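Threads > Prallura Toy Library Service > September

We use cookies to remember your settings and to measure visits to this site. Accept all / Manage choices

Prallura Toy Library Service

1/ The autumn lending period opens in September at our Skatthorpe and Britel branches. This thread sets out the changes to membership, loan periods and returns. Please read it before your first visit.

2/ Membership remains free for every household with a child under eight. Childminders, nurseries and parent groups may hold a group card, which allows up to 16 items on loan at one time. The household limit is unchanged at five.

3/ During the last lending year the service made 3,371 loans. Puzzles and construction sets were borrowed most often, followed by pretend-play sets and ride-on toys. Thank you to every family who filled in a return slip.

4/ The return slips told us that three weeks was too short for many households, particularly those who travel in by bus. The standard loan will therefore be four weeks. One renewal is allowed, provided that no other member has reserved the item.

5/ Ride-on toys and large outdoor items stay on a two-week loan. They cannot be renewed. Members collecting these items should bring a second adult if they are able to, as staff cannot carry goods beyond the front step.

6/ Reservations may be made at either branch or by telephone. We will hold a reserved item for five working days. After that it returns to the shelf and the next member on the list is contacted.

7/ There are no late fees. Where an item is more than 60 days overdue, the card is paused until the item comes back or the family speaks to us. We would much prefer a telephone call to a long silence - most cases are settled in a few minutes.

8/ Missing pieces: please tell us at the desk. A set with one piece missing can usually stay in use if the label is changed. Members are not charged for ordinary wear, or for the loss of a single small part.

9/ Cleaning. Plastic toys should be washed in warm soapy water and dried fully before they are packed. Wooden toys should be wiped with a damp cloth and must not be soaked. Fabric items are laundered by the service and may be returned as they are.

10/ The Bunnag collection of board games, given to the service last winter, has now been checked and labelled. It contains 343 games, of which roughly half are suitable for children under eight. The rest may be borrowed by older brothers and sisters on the household card.

11/ Pretend-play kitchen items are lent as part of a set, in a drawstring bag with a contents card. Please keep the card in the bag. 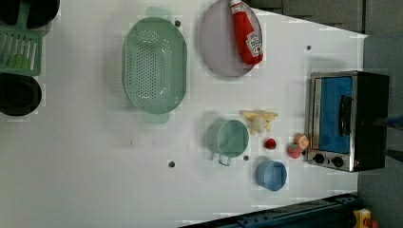 Timothée Marty

12/ Colanders, cups and other small kitchen pieces are easily mixed up with a family's own toys. A quick check against the contents card on the evening before a return saves a second journey.

13/ Opening hours at Skatthorpe are unchanged. Britel will open at 9.30 am in place of 10 am, and the telephone line will follow the same hours. Both branches close for lunch between 1 pm and 2 pm.

14/ Donations are welcome at Britel only. We can accept complete toys in good repair. We are unable to take soft toys, car seats, cot mattresses or anything that needs mains power.

15/ Large-print copies of the membership rules are held at both desks. Existing cards remain valid and do not need to be replaced. Replies to this thread are read on weekday mornings.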